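2020-07-30 -- sim cell, two-arm setup

Good day on the cell! The right hand finally closes on small round things without shooting them across the rug, and I want to get the settings down before I forget which ones mattered.

Started from Lorena's February config. Left arm came up fine. Right arm had the old wrist offset in it, the one from before Shu-fen swapped the hand model, so every grasp target landed too far toward the forearm. Fixed in the Urkau loader, not in the scene file. Please leave the scene file alone -- Malachy's tests read from it too.

Contact settings:

- physics step rate up to 2000 Hz (was 300)
- solver iterations 30
- finger friction back to the Vusska default. I had it cranked way up, and that was hiding the offset problem
- finger closing speed cut in half, right hand only so far

The step rate made the biggest difference by a mile. At the old rate the fingertips sank into the object and then the solver threw it. I watched one sail clean over the rug and laughed out loud, but that's a lousy way to lose a morning. It runs slower now, and I can live with that until Rahel gets us time on the bigger machine.

Left arm parks with the hand open and fingers up between tasks. I like this a lot better than the old folded park, where the thumb sometimes caught on itself at reset. Zulema, you asked for it months ago and you were right. 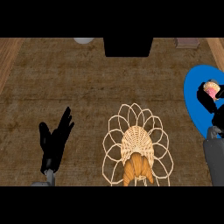

p. 3

Pastry task with the new settings. Right hand has the pastry over the blue mat, left is open and waiting on its side of the basket. What I was after is the finger wrapped partly around the right edge of the pastry -- a real hold, and such a nice thing to see after a week of pinches and misses!

Still to do:

- same closing speed on the left hand, then rerun
- check the wicker basket's collision mesh. The Vasusen export fills in the open end, I think, and the bread sits in there
- simplify the wire flower's collision shape too, all those loops are expensive
- ask Shu-fen if the Xue logger can keep contact forces at full rate or if it drops samples

Config is saved under my name in the shared folder. Copy it before you change anything.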